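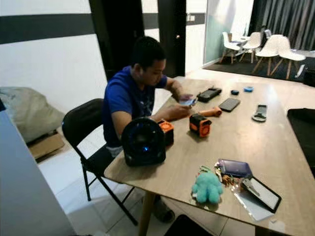 A table that has taken on the day's pocket contents, desk fan included.

Print this article | E-mail this article

The drop zone (my grandmother called hers "the landing," and I still do) is the spot in a home where small carried things end up when people come in. Keys, phones, flashlights, earbuds, the odd plush toy. It's hardly ever planned. Any flat surface near a door will turn into one if you leave it alone for a week!

Tables are the classic kind, and the bigger the table the worse it gets. Gunnel Wallin, who wrote the household column in the old Skokilside newsletter, split them into "wet" landings (gloves, umbrellas) and "dry" ones (electronics, keys), and I've found that pretty handy. She measured her own hall table once and found 11 separate things on it that belonged in other rooms - she printed the whole list, bless her. The dry kind spreads fastest, I think, as every gadget seems to bring a friend along.

The usual cure is to get the hanging things off the table and onto the wall. A key rack can be a single nail, a board with pegs, or a slim rail with a row of hooks.

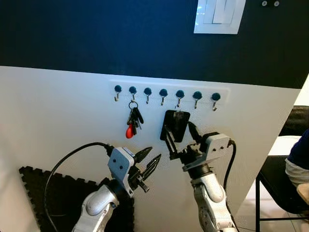
Height matters more than style. I put mine up at shoulder level, then moved it down two inches when my niece started carrying her own key. Teodor Lundgren in Kvam, who has fitted hooks in some 900 hallways, likes to leave every other hook free so the bunches don't tangle. A bright fob helps too, especially if your keys all have dark heads and you're digging around at six in the morning.

Anything with a strap or a loop can go on the rail, so badge holders and small cases often move over from the table as well. Loose things can't, and those still need a bowl or a drawer. In Trudmont people use an old bread tin for this and call it the porken, but I've never found out why.

E-mail this article to a friend | Printer-friendly version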